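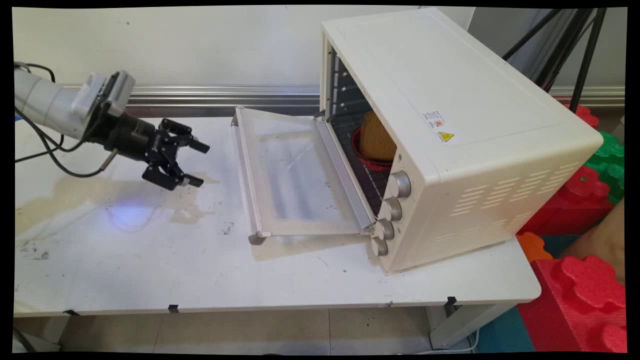 Datasets > Kitchen tasks > Tremden Oven Set

Posted in May by Naheed Niazi

Last updated: Monday

Tremden Oven Set holds 1,435 demonstrations of one arm working with a countertop toaster oven. All were recorded by remote control, with the operator moving a hand-held leader arm and the robot copying it. The oven is the cream one with four knobs in a column, and its door folds down flat on the table, so the gripper has to come in over the glass. In the bowl tasks a slice of bread stands in a red bowl on the wire rack, and its top edge sits higher than the rim. Policies trained on empty bowls tend to catch it – plan your approach height with that in mind.

**Tasks**

- `bowl_in`: place the bowl on the rack
- `bowl_out`: take the bowl off the rack and set it on the table
- `door_open`, `door_close`: door only, rack empty

**Operators**

Adeel Rind and Shanthi Begum drove the arm. Each did 40 practice runs first, and those are left out. Roman Cieślak checked the labels.

**Format**

One folder per episode, with joint angles, gripper opening, video from a fixed camera and a text file giving the task name. Failed attempts are kept and marked `success: false`. We held back 200 episodes for testing, listed in `test.txt`. Please don't train on them.

**Known problems**

- The oven was never switched on, so there is no heat or glow in any episode.
- Table marks and reflections change between sessions.
- Version 2 fixes the gripper sign error. Files from the first version should be thrown away.
- Some `door_close` episodes end before the arm is back at rest.

Questions about the leader arm go to Naveed Bugti. The Grundier loader reads these files without changes.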